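Teaching a two-arm bench robot to tidy up: part 4, the rack and the tray

If you've followed the first three parts you now have two working arms, a gripper on each and a table you don't mind scratching. Brilliant! Time to give them a job. My Naten build lives in a corner of the Tidholm shared workshop, and the first proper task I set it was moving small things between a dish rack and a cardboard tray. It's cheap, it's harder than it sounds and it's enormous fun.

Step 1. Lay out the table

Push the tray right up against the side of the rack, so neither arm has to travel far. Keep your tools along the back, out of the way of the elbows. 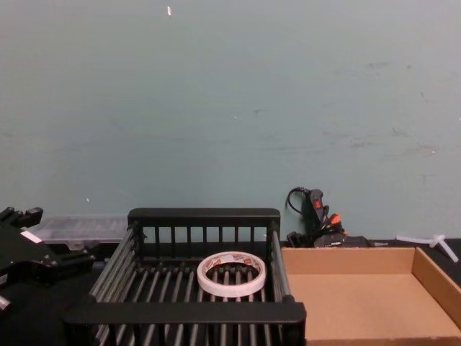 Rack in the middle, tray on the right, one roll of tape to practise on.

Tape both down at the corners before you go any further. I skipped this and spent a whole evening in June wondering why my saved positions were 8 mm out (the rack had crept, of course).

Step 2. Check the wrist camera

Open the Kodumon viewer and bring the arm over the rack. You want the whole object in view, with a bit of table round it.
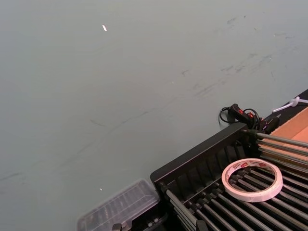 Rods are a good test because they go straight through the background in stripes, and a lazy threshold will happily pick those up as edges. Mine did! I set exposure to 40 and left gain alone, and the stripes stopped bothering it. Save the setting under a name you'll remember.

Step 3. Record the positions

Jog each arm by hand and save three points: home, above the rack, above the tray. Run through them at the slowest speed with a hand on the stop button. The Pacheco driver board gives you a number for every joint, so write them down. My left shoulder reads 835 at home, and if it ever reads anything else after a restart I know to re-zero.
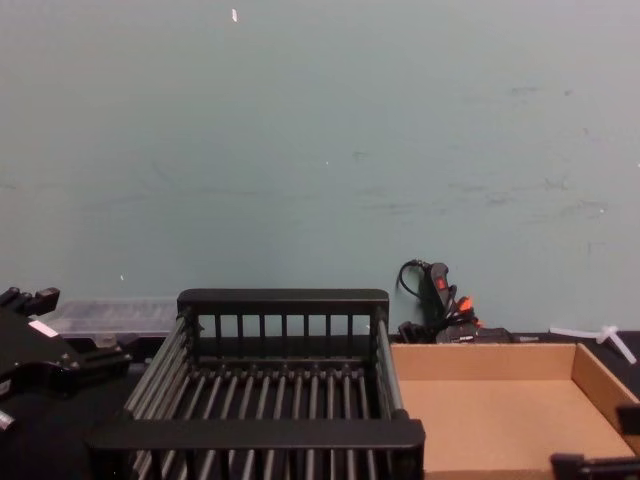
Step 4. First pick

Close the fingers a little at a time until they hold the roll without squashing it. I started at 31 per cent grip and crept up from there. Then lift, swing across and let go over the tray. Expect a few drops, and do cheer when one lands.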